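Rental Standards Should Cover the Air in the Kitchen

The Meden Tenancy Code was adopted in 1969. It sets a minimum temperature for bedrooms, a minimum width for stairs and a minimum number of outlets per room. On the subject of cooking it asks only for "a suitable place to prepare food." The town is now revising the code for the first time in a generation, and the draft released in June repeats that phrase without change. This is a mistake, and it should be corrected before the draft goes to a vote.

Cooking is one of the main sources of indoor air pollution in an ordinary home. Frying and searing release fine particles and moisture whatever kind of stove is used, and gas burners add nitrogen dioxide. People who own their homes can respond to this by installing a hood and venting it to the outside. Tenants cannot. A lease in Meden, as in most towns, forbids cutting through an exterior wall, and few landlords will agree to an exception for someone who may leave at the end of the year.

The Prarness Housing Office reviewed 96 rental units last winter as part of its ordinary inspection work. In 8 of them the office recorded a range hood ducted to the outdoors. The rest had a hood that returned air to the room, a window that was sealed or painted shut, or no provision at all. The review was small, and its authors were careful to say so. It is still the only local evidence available, and the draft does not mention it.

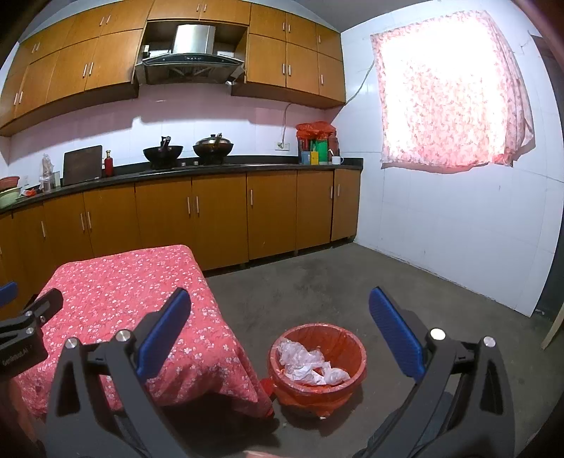 A range hood set into the upper cabinets, with two woks on the stove.

Opponents of a ventilation rule have raised the question of cost, and they are right to do so. Older buildings on the Cender side of town have thick masonry walls, and running a duct through them is slow work. The draft could meet this concern with a phased schedule. New construction would comply at once, and existing units would comply when a kitchen is next renovated or when a lease changes hands after a set date. Owners with fewer than 1000 square feet of rental space could be given more time.

A second objection holds that tenants can simply open a window. In mild weather that may serve. In January it means heating the street, and on the main road through Tuhumury it means trading one kind of dirty air for another.

A rule of this kind must also be specific. A code that says only "adequate ventilation" will be read differently by every inspector and contested by every owner. The text should state a rate of airflow, require that the duct end outdoors, and place the duty to maintain the fan on the owner - cleaning the filter may reasonably fall to the tenant. It should also set a limit on noise, as a fan too loud to talk over is a fan that stays off.

The public comment period remains open until the end of the month. Written comments may be left at the town office until five in the afternoon.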